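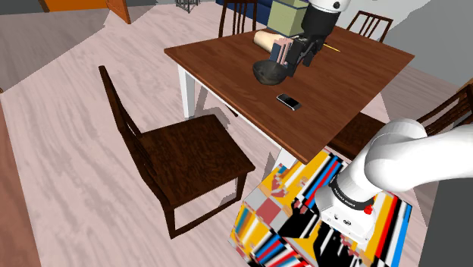
The No-Complaining Month: Frequently Asked Questions

Updated May 11, 2019

Every year the Droretent site gets the same mail about the no-complaining month, the one where you promise to go 30 days without griping out loud. Some of it comes from people who want to try it and some from people whose boss or pastor has already signed them up. These are the questions that keep coming back.

What exactly are you supposed to do?

It depends which version you were handed. The common one says you may not voice a complaint, criticize or gossip for 30 days. If you slip, you start over at day one. The Kamton version, which is the one most churches near us use, lets you keep your day count but asks you to write the complaint in a notebook along with something you're thankful for. I prefer Kamton's, mostly for the notebook. Starting over eleven times seems like a good way to get something new to complain about.

Does it work?

Work at what? People who finish tend to say they feel calmer. I believe them. I also notice that the ones who quit in the first week don't usually write in, and that anyone who has told their whole family about a 30-day promise has a reason to say it went well.

The sign-up page we were sent claims 3,000 people have "transformed their speech." I asked how that was measured. It was the number who signed up.

Isn't there research that says complaining rewires your brain?

I've been sent this many times and I have yet to be sent the study. Usually there's a link to an article, which links to another article, which links to a book with no footnotes. There may be something to it. Habits are real enough, and I can see how griping becomes one. But when someone tells me exactly what my brain is doing while I grumble about parking, I'd like to know who looked.

What counts as a complaint?

Nobody's rules agree. "The soup is cold" said to a waiter is a request. The same words said to your sister on the way home are a complaint, or possibly just conversation. The Morrison workbook spends 5 pages on this and then tells you to trust your heart, so you could skip to the end.

My own rule is to ask whether I'm talking to somebody who can do something about it. It's not perfect. It would rule out most of what friends say to each other about work, and I wouldn't want to lose that.

Is it in the Bible?

People point to Philippians 2:14, "Do all things without murmurings and disputings," and fair enough. Then there are the Psalms, where a good many of the writers complain at length and to God directly. Job gets whole chapters. I don't think the month can claim the entire book for its side.

My manager wants our whole team to do it. Can I say no?

I would at least ask some questions first. Who decides what counts? Does reporting a broken lock or an unpaid hour go in the notebook? A promise you make for yourself is one thing, and a promise collected by the person you might need to complain about is another. We heard from a warehouse office in Dunau where the challenge started in September, the same week the new schedule came out. Make of that what you like.

What if I'm going through something serious?

Then please don't do this now. Grief, illness and a bad marriage are not griping, and you should be able to talk about them with whoever will listen - a friend, a counselor, your minister. Any version that tells you otherwise should go in the trash.

Do I need to buy the wristband, the workbook or the app?

No. You need a notebook, and the back of an envelope would do for the first few days.

Have you tried it yourself?

Twice. The first time I lasted until the second morning. The second time I finished under the Kamton rules and filled most of a notebook. I was quieter at supper, and my family says I was easier to live with, though one of them thought I was coming down with something. By the end of the next month I was about where I started. I may try again, but I won't be wearing the wristband.

Can I print this page for my group?

Yes, as long as you print all of it, including the parts your group leader won't like.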